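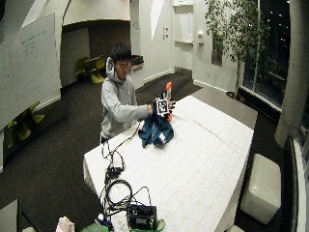
Workshop notes, September, after 4 pm

Long table again. The white cloth stays, by a vote of one (mine), although the fine lines in the weave catch every crumb and it will need a proper wash before the Kirui people visit.

Cables: still down the left side, still in a tangle. I coiled them on Monday's list, crossed it off, and here we are. Ridwan Oei says a tangle is a kind of order if you know which end you want. He doesn't know which end he wants.

Dark teal cloth stays in the middle, crumpled is fine. I tried ironing one once and got 2 complaints and a scorch mark.

Whiteboard: the writing top left is too faint to read. If it was the Flerkeck settings, please write them up again, in a pen with ink in it. I have 400 in my head for the first one and wouldn't bet lunch on it.

To do
– green bag: find out if it goes back to Drinside or lives with us now
– white plastic bag on the corner: bin, unless claimed by tomorrow
– order cable ties, nearly 616 of the old ones having gone wherever they go
– ask Atska about a second tablecloth

Kettle descaled. Tastes of lemon.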